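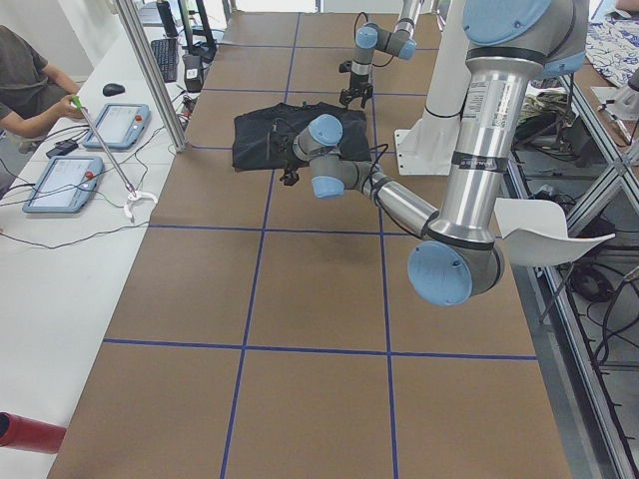 Re-teach the points and call back if it happens again, according to Dornitz support, who then closed my ticket. I have re-taught the points. It has happened again. I have called back and been invited to re-teach the points.

So, to the internet. We have a two-arm cell for picking up and folding clothing, set up by Gradach and then left with us like a cat. Two arms over one long table, brown covering, blue tape grid. The tape is how the humans know where a shirt goes. The arms know where a shirt goes from taught positions in one shared user frame, which I measured in January by touching off on three tape crossings.

The trouble is the near arm. It is supposed to come down on the edge of the fabric and close. In the morning it does. By the afternoon it closes just inside or just outside of where it closed before, and on a thin black T-shirt the difference between a grip and a handful of air is very small. I ran a batch of 500 picks last week and got 98 misses, nearly all in the second half. The far arm, same model, same gripper, same program apart from the mirrored points, behaves beautifully and makes me resent it.

What I have tried so far:

Re-teaching (see above). Fixes it until it doesn't.

New gripper fingertips. No change, but they look nice.

Tightening the bolts between the gripper and the wrist. They were already tight.

Slowing the approach to half speed. It now misses in a more dignified way.

When it works, it works well enough that I don't think the program itself is wrong.

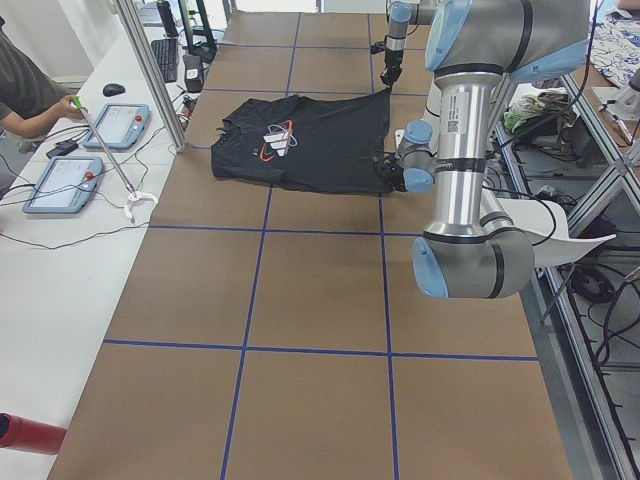 The misses also aren't random. They all drift in the same direction, toward the aluminum rack on our right, and they add up over the day. If I power down overnight, the first picks are sometimes good again and sometimes not, which I find personally insulting. Zero position looks fine by eye on every joint. I would rather not redo the mastering on an arm that doesn't need it, having met the manual.

Is this calibration, something mechanical, or the table? And in what order would you check, given one person and no laser tracker?

asked by cell_two_blues, May 11, 2018

wrenchlight

Before you touch mastering, find out which thing is moving. You have an arm, a base, a table and a sheet of covering on the table, and at the moment you're blaming the arm for all four.

Get a pointed pin you can hold in the gripper, and put a fixed target on something that is bolted to the arm's own base plate. Then put a second target on the bare tabletop structure, so lift a corner of the covering if you have to. Third target is one of your tape crossings. Teach a slow approach to all of them first thing in the morning, stopping a hair above each one. Run your normal batch. Go back to the three points in manual, low speed, and look.

If all of them are off, the problem is in the arm or the gripper mount. If the base target is good and the other two are off, the base has shifted relative to the table. If only the tape crossing is off, your frame was never wrong and your floor covering for shirts has gone for a walk.

My money is on the last two. Tape on a brown sheet is a fine guide for people and a terrible datum. Every closing gripper that catches the surface tugs it a little, always the same way, and you re-measure your frame off the tape that moved. Then you re-teach on top of that. I did this for a month on a smaller cell and was very proud of my record keeping.

For the base, put a paint pen line across each bolt head and onto the plate, check torque against the value in the arm's own manual, and look again after a few hundred cycles. Ours had one bolt that had been hand-tightened by somebody with gentle hands. It let go at cycle 328 every time we thought we'd fixed it. (Fine, twice.)

Whichever it is, stop touching off on tape. Drill or glue three small metal reference points into the table itself, as far apart as the arm can comfortably reach. Mine are 650 mm apart and I wish they were farther. Measure the frame for both arms off those same points. Then the tape can wander wherever it likes.

If the base target is off too, check the tool data and payload before you think about mastering. A wrong payload won't make it creep over a day, but it will confuse you while you look.

Abugri_night_desk

have you tried turning it off and on. serious, the Pismont controllers we had did this until the update

also check the cable along the forearm, if it's strapped too tight the wrist can fight it at the end of a move

cell_two_blues

I don't have a Pismont controller, and as mentioned, it gets turned off every night, but the cable is a fair point. I let out one strap near the wrist and moved it through the pick by hand at low speed. No change to the misses, though it does sound less aggrieved.

Did the three targets. Base plate good, table good, tape crossing off by nearly the width of the gripper finger. The covering was held down at the far end and only sort of held down at the near end. I've clamped both ends and ordered the metal pins. Two batches since then, and the near arm is keeping up with its sibling.

Dornitz has reopened the ticket to ask if I've re-taught the points.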